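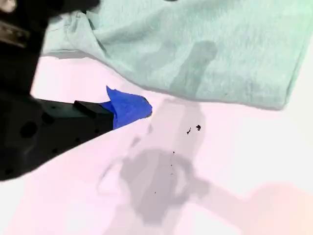
Cell 2, gripper with blue tape on the tip, towel and bench surface.

Filed under: Workplace Safety > Robotics > Inspection Checklists

Bench manipulator cell, pre-use inspection
Site: Tindall, Cell 2
Inspected by: Araba Amoah
Reviewed by: Keith Entwistle
Tuesday, morning shift

1. Emergency stop within reach of the operator's seat. PASS
Pressed and reset twice. Arm did not restart on reset.

2. Speed limit set for shared work. PASS
Controller locked at the Foltolach low setting. Password held by the shift lead.

3. Gripper housing, fasteners and mounting. PASS
No movement by hand at the joint. Check again after 10 shifts.

4. Gripper tip covering. COMMENT
Blue painter's tape is folded over the end, with a flap standing up and a ragged edge at the very tip. Tape is allowed as a temporary cover under site rule 6, provided it lies flat and is logged. This piece does neither. Remove, clean off any adhesive, fit the moulded cover. Action: Declan Haworth, before next run.

5. Work surface clear of loose material. FAIL
Small dark specks on the white surface near the tip. Source not identified. Compare with the tip cover and the previous task before wiping down. If the bits match the cover material, take the gripper out of service and tell Keith.

6. Soft items in the work area. COMMENT
One mint-green towel, loosely folded. Permitted for cloth handling tasks only. Must be listed on the task card; card was blank. Keep cloth away from the wrist joint during homing.

7. Lighting. PASS
Arm shadow falls across the bench where the operator needs to see debris. Within limits, but inspect the surface with the arm parked to one side.

8. Cables and hoses. PASS
Clips replaced in November. Slack is around 5 cm at full reach, as per the Heris fitting sheet.

9. Guard and floor marking. PASS
Yellow line worn at the corner nearest the door. Repaint at next shutdown.

Result: HOLD. Cell may be released once items 4 and 5 are closed and item 6 is written on the card. Release signature: Teodor Wallin or Keith Entwistle only.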